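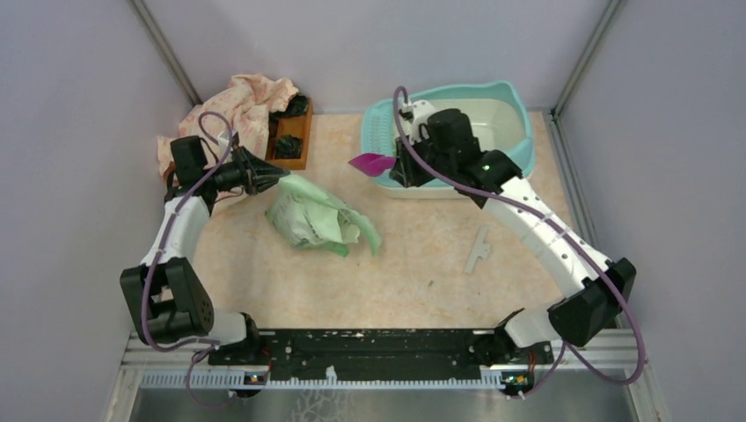 Ziltholm cell, both arms on the rail, right one holding the scoop.

Re: [cell-upkeep] purple cable on the litter cell
3 comments | 0 shares

On Wednesday Shufen Gu wrote:
> We have the same pair of arms on one rail at Kadby and the right
> wrist keeps dropping out when it reaches for the back wall. Board
> light stays green. How much slack do you leave in the cable, and
> what do you check before a run?

Shufen,

Ours did that in June. The plug at the wrist was fine, the fault was a tie at the elbow pulled too tight. I cut it off and let the cable make one big loop over the wrist and a second past the elbow. It looks untidy but we have had 304 runs since without a dropout. Before that we were lucky to get 34.

What I do before a run, power off for the first one:

1. Move each arm by hand to its furthest reach and watch the loops. If a loop goes straight, let more out. Check the plug on top of the wrist camera while you are there.

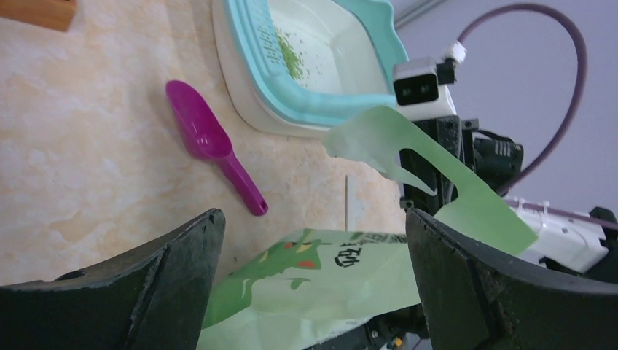
2. Look at the finger faces. Ours are scuffed and pick up dust. Wipe them with a dry cloth - solvent made the last pair slippery. I change them every 200 runs whether they need it or not.

3. Power up and check the light on both boards on the rail. Green only tells you the board has power, so it won't find your fault.

4. Run the bag and scoop task once at half speed, left gripper on the bag, right one on the scoop.
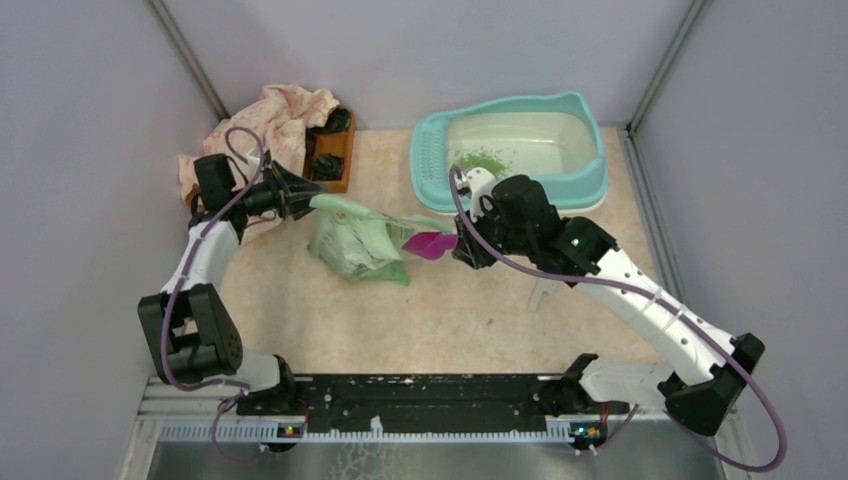

If it still drops out after that, swap the two wrist cables over and see whether the fault moves. The spare I use is the Bai one, part 3906. Ullalwood had two left when I last asked.

Lanying Cheng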